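Clema opened in May on the ground floor of the old Trerix building in downtown Hamville, and it has been full most nights since. The owners ran a lunch counter on Cisneros Street for six years before taking the lease.

The dining room seats 60, with a short bar along the window. Dinner is a fixed menu of three courses that changes every couple of weeks. In winter that means braised short rib, white beans with kale, and a pear tart – the one dish that never leaves. The wine list is small and mostly sold by the glass.

Over 640 people came through in the first month, and the kitchen has since added a late seating. Reservations are a good idea. Parking is free behind the building after dark.
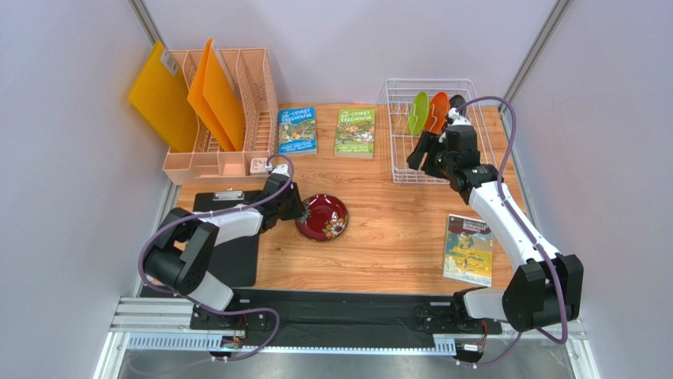 A dark red plate with a floral motif on its rim.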